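Open day at Driltach

2019-01-12

I signed up for the Driltach open day back in September and then forgot I had, until the reminder came. It's a 40 minute drive from my place, plus 10 more to find the right door, because the sign out front still says Giannakopoulos, the furniture importer who had the building before.

They split us into groups of nine. Ours went with Evanthia Kouris, who runs the home tasks side. She used to repair sewing machines and she talked to us like people who could follow along, which I liked.

The first stop was Leka, their arm on a wheeled base. It was slow. It picked up a cup, thought about it, and put it down on a shelf. A kid next to me asked if it could go faster and Kouris said yes, but not with visitors in the room.

I liked the second stop better. They don't program most of these chores step by step. A person does the job with a hand-held gripper that has a camera on it, over and over, and the recordings are used to train the arm. The job that morning was rugs: get hold of the edge and fold it back off the floor.
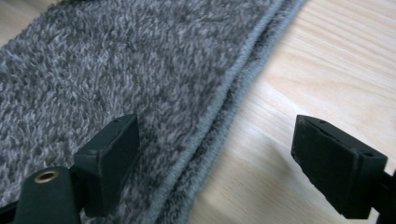

The gray shag rug from the gripper's camera, one finger on each side of the bound edge.

We each got six tries. The gripper is lighter than I expected, and the hard part is keeping your wrist still while you squeeze. I kept coming in too high and getting a pinch of air. My last two were decent. Kouris said they keep the bad ones too, but tagged separately.

I asked why rugs. She said a vacuum company called Rosusura had asked for it – their machines choke on loose edges – and shag is harder than flat weave since the pile hides where the edge starts.

Coffee was in the old showroom. Parking is free behind the building, but the lot is gravel, so wear boots if it has rained. They plan to do another one of these in the fall and I'd go again.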